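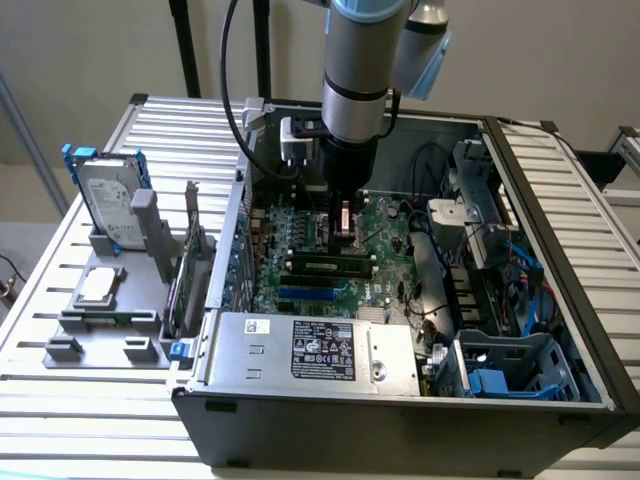
Fórum Gronbridge > Automação e robótica > Projetos de estudantes

Tópico: Projeto final: desmontagem de PCs com braço, vale a pena?

paralelo_22
9 de outubro de 2018
O nosso grupo ficou com o tema "recuperação de componentes em computadores de secretária". Processador, memória, placas de expansão e disco, tudo tirado pelo braço e arrumado num suporte impresso em 3D. O regulamento da prova Laken dá 100 pontos: metade pela extração, o resto pelo relatório e pela repetibilidade. A entrega é em abril.
Vou ser franco: não acredito muito nisto. Uma pessoa com uma chave de fendas faz o mesmo enquanto o braço ainda está a procurar a posição de partida. O orientador diz que o interesse está no método. Pois sim. Queria ouvir quem já passou por um trabalho destes.

mosca_morta
Passei por um parecido na Sipos, no último ano do curso. O braço não foi problema nenhum. O problema foram as caixas, cada uma com o seu trinco, o seu parafuso escondido, a sua calha de plástico. Programámos tudo para um modelo e no dia da avaliação puseram-nos outro à frente. Tivemos seis pontos na repetibilidade.

paralelo_22
Seis em quanto?

mosca_morta
Prefiro não dizer.

tornofresa
Acho que estão os dois a ser injustos. Ninguém pede a um aluno que monte uma linha de reciclagem. Pede-se que perceba por que razão tirar um módulo de memória é difícil: há dois trincos, é preciso força na vertical, e se a pinça entra torta parte-se o encaixe. Isto aprende-se a fazer. Com slides não se aprende.

paralelo_22
De acordo quanto à memória. Mas então que chamem ao trabalho "exercício de manipulação" e deixem de escrever "economia circular" na capa. No cartaz do ano passado falava-se em 3.060 computadores por ano tratados "com a solução proposta". Alguém fez essa conta? Com que tempo de ciclo?

tornofresa
Essa conta também não a defendo.

calha_din
Perguntas práticas, que o resto é conversa. A câmara está no punho ou é fixa? Como é que localizam o socket? E o suporte das peças tem batentes ou é tudo a olho?

paralelo_22
Temos uma fixa e uma no punho. A do punho serve para a aproximação final. Na placa maior, a dos quatro bancos de memória junto ao socket, a ranhura azul é a referência mais fácil, porque se destaca do resto quase com qualquer luz. O socket dá mais trabalho, a armação é metálica e faz reflexos. O suporte tem blocos de posicionamento, e o processador vai para um encaixe próprio.

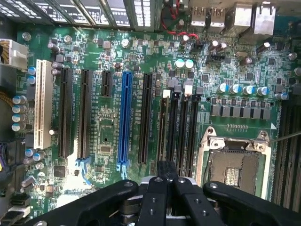
calha_din: com a pinça a ocupar essa parte do campo de visão, eu calibrava com os dedos fechados e também com eles abertos, e guardava os dois conjuntos. Nós só fizemos o primeiro e andámos semanas atrás de um desvio que vinha daí.

paralelo_22
Boa. Só temos com eles fechados.

mosca_morta
E confirmem quem levanta a chapa do socket. Se for um de vocês, à mão, antes de cada ensaio, isso tem de estar no relatório. Na minha turma houve um grupo que se "esqueceu" e o júri deu por isso à primeira pergunta.

paralelo_22
Por agora é à mão. A ideia de pôr o braço a rodar a alavanca está no plano, mas eu votei contra. Para mim é a parte onde se estragam mais pinos por menos pontos.

tornofresa
Discordo. É precisamente a parte que vale a pena mostrar. Pegar num processador já solto é apanhar um quadradinho e pousá-lo noutro sítio.

paralelo_22
Um quadradinho que assenta em cima de uma matriz de contactos que se dobra só de se olhar para ela. Vem cá tu tirá-lo.

tornofresa
Com controlo de força, ia. Que biblioteca estão a usar?

paralelo_22
A Tikosero, que é a que o laboratório tem. O limite de força existe no menu. Se funciona, é outra conversa: a documentação diz uma coisa e o registo dos ensaios diz outra.

calha_din
Na versão 518 o limite só era aplicado depois de fechar a pinça. Vejam qual têm instalada antes de culparem o braço.

paralelo_22
É a 518. Vou falar com o responsável do laboratório e depois ponho aqui os registos. Quanto à capa do relatório, continuo na minha.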